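Lolinix FAQ

Questions I get about Lolinix, the planning and control stack I write for two-arm tabletop cells. I've tried to answer them the way I'd answer over a coffee, so some run long. If you're after install steps, they're on the Install page, and the changelog has its own page too.

What does Lolinix do, in plain terms?

It sits between whatever decides what the arms should do (a learned policy, a script, you at a keyboard) and the motor drivers. It takes target poses or joint chunks, checks them against the cell, smooths them, and sends them out on time. It also logs everything, which is the bit people end up loving most! I started it because I was sick of rewriting the same smoothing code for every new project.

Do I need two arms?

Nope. One arm works fine, you just leave the second block out of cell.yaml. Most of the interesting code is about two arms sharing a small table without clobbering each other, though, so with one arm you'll be carrying a fair bit of stuff you never touch.

Which planner is in there?

By default it's Binetti, my sampling planner, which handles both arms as a single problem. There's a cheaper mode that plans one arm at a time and treats the other as a moving obstacle. The cheap mode is quicker and mostly good enough, but it gets stuck when both grippers want to be over the same spot, say one holding a bag open and the other reaching in. Use the joint mode for anything like that. Set planner.mode to joint and give it a budget of 800 milliseconds to start with, then trim it down once your task is behaving.

Why does my arm pause for a moment before it moves?

Nine times out of ten that's the planner using its whole budget because the goal is in a tight spot. Open the timeline viewer and look at the yellow bars. If they're all the same length, you're hitting the limit. Either loosen the goal tolerance or move the home pose closer to where the work happens. I fixed most of mine with the home pose, and felt pretty silly about how long it took me to try it.

What's Zokenia, and do I have to run it?

Zokenia is the perception side. It takes the camera feeds and gives you masks and rough grasp candidates. You don't have to run it. Plenty of people feed images straight into their own policy and only use Lolinix for the control end, and that's a perfectly good setup. If you do run it, keep it on its own process (the launcher does this for you) so a slow frame doesn't hold up the control loop.

How does it go with cloth and other floppy things?

Better than it used to! Zokenia doesn't try to fit a shape to fabric any more. It looks for folds and raised edges and scores them as pinch points. The score drops off badly when the cloth is inside something and the sides throw shadows over it, so turn on the wrist camera refinement if you have wrist cameras. The arm will stop above the container, take another look, and pick again. It's slower, but I wouldn't go back.

The collision checker won't let my gripper go into a bag. Help?

Yep, this is the most common one in my inbox. The checker treats every object as solid unless told otherwise. Mark the bag as soft in the object list and it'll let the fingers pass through the rim volume at reduced speed. Please don't turn collision checking off altogether. I did that in April and bent a finger.

Handles are a separate headache. Thin strings barely show up in depth, so the checker doesn't know they're there. I've added a padding option for them, and it's a blunt tool, but it does stop the wrist from swinging through.

Do cables count as part of the arm?

Not by default. If your cables loop out wide from the arm, add a cable envelope, which is just a fat capsule strung between two joints. Be generous with it. The shape changes as the arm moves and the envelope doesn't know that.

How many demonstrations do I need for the imitation example?

The packing example ships with 230 episodes. I've had usable results with 138, as long as the object positions were properly mixed up. If everything starts in the same place every time you'll get a policy that's brilliant in exactly that place and hopeless a hand's width over.

What's in the Abugri folder?

Abugri is the replay and labelling tool. Point it at a log and it plays back joint positions, camera streams and planner decisions on one timeline. You can mark segments, tag failures, and export the clean bits for training. Press L to label, and hold shift to drag a boundary. Undo goes back up to 3 steps, and yes, I know, I'm working on it.

Can I use it with my own arms?

Probably. You need a URDF and a driver that accepts position targets. Torque-only arms aren't supported at the moment. Write the driver class from the template, run the self-test with the arm clear of everything, and have your hand near the stop button the first time. If the self-test complains about jitter, check your USB hub before you go looking for bugs in my code.

Where do I send bugs?

The tracker, please, with the log attached. Include your cell.yaml as well, even if you're sure it's fine. I read everything in the evenings, generally after nine, and I'm much faster with a log to replay than with a paragraph about what the arm was doing.
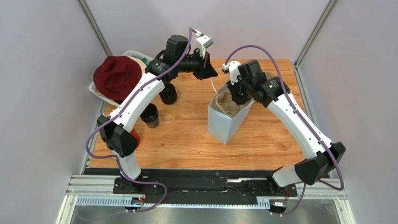

Feature requests can go in the same tracker, just tag them "wish" so they don't get mixed in with the bugs. The ones on my list right now are deeper undo in Abugri, cable envelopes that follow the joints, and a proper warning when the planner budget runs out.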